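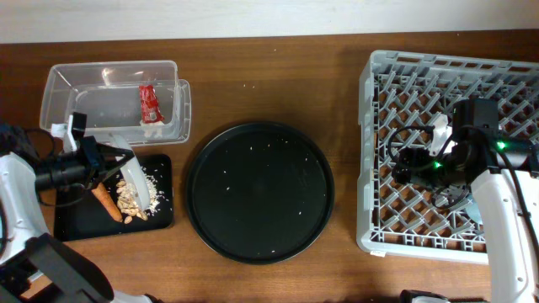

Is the robot kitchen demo at the Kiltholm open day worth the drive?

Posted in Days Out and Events, Pondton area

My brother-in-law keeps telling me to go see the two-armed robot that clears dishes at the Kiltholm open day in September. I run the kitchen at a small lunch place and I've sat through a lot of sales demos, so forgive me if I'm not excited. Can it scrape a plate and rack it, at a speed that would matter on a busy shift? Or is it one of those things where a guy talks for an hour and the machine waves at you? I'd be coming from the far side of Pondton and would have to close early.

mopbucket_7

Santino Montecinos

I went last year and stood through two sessions. It's real arms handling real plates, I'll give them that. In the part I watched, the left arm had a white plate tipped almost straight up and down over a black tray of scraps. There was a carrot on there, a pile of nuts in what looked like shells, and a heap of little white bits that had scattered across the tray. A gray dish rack sat over on the right with the other arm hanging above it.

What bugged me is how polite the mess was. One whole carrot is not what comes back to my sink. I want to see cold gravy, egg yolk, a fork stuck to cheese. I asked the presenter about grease and he told me it was "on the roadmap," and then he took somebody else's question. He also wouldn't give me plates per hour. If they had a good number I think they'd say it.

Crumbs got on the round tray in the middle too, so somebody still has to wipe down. Parking was fine. Get there before 11, the afternoon group was packed three deep and you couldn't see the table.

henriquez_fan

its free and the kids area is good. go

Baltasar Quezada

I'd go, but go with your own questions written down. Santino is right about the grease. I'd add these: who sets up the table between runs, what happens when a plate is dropped, and is there a person with a hand on the controls during the demo. I asked the last one twice and got two different answers from two different people.

Don't let them steer you to the Votine booth afterward. It's next door, it's a brochure and a mint, and they want your email. Henríquez had a used rack washer for sale by the exit for $2000 and I thought about that a lot longer than I thought about the robot.

For a place your size I wouldn't close early over it. Send whoever is off that day and have them film one full run from start to finish with no cuts.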